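Call for runners: a fair test of the recovery top

Plomside Hill Runners is looking for 200 runners to take part in a study of compression tops over the autumn fell season. If you already believe in them, you are welcome. If you think they are overpriced vests, you are even more welcome.

We have all read the claims. Fresher legs from a shirt, faster climbs, less soreness the morning after. Most of the evidence we could find came from very small groups who knew exactly what they were wearing and had been given it free. Saranya Gowda, who is running the study, would like something better, and so would we.

You will run the Irari loop 6 times between August and November, three times in a compression top and three in a plain one with the labels removed. It is a rough course with one long climb, and the bog at the bottom has not improved. After each run you fill in a short form, and again two days later. Please write what you felt – we do not want what you think the maker would like to hear.
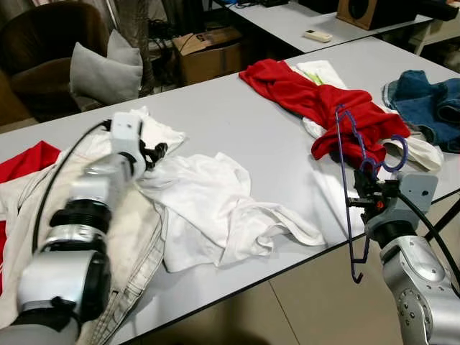

A white T-shirt on the table.

You should be over 18, have finished at least one hill race, and be free of injury at the start. Speed does not matter. We can't take anyone who coaches for, sells for or is sponsored by a clothing firm.

There is no fee to enter and no payment either. We cover parking at Meireles Farm and there is soup after each run. You hand both tops back at the end. Nobody is promising you a personal best, and we would be wary of any study that did.

Results will be put up in full, including the dull ones. If the answer is "no difference", that is what we will print.

To apply, write to Toon Van Beek at Plomside Hill Runners, PO Box 2348, with your age, your chest size and the name of a race you have finished. Places go in order of arrival.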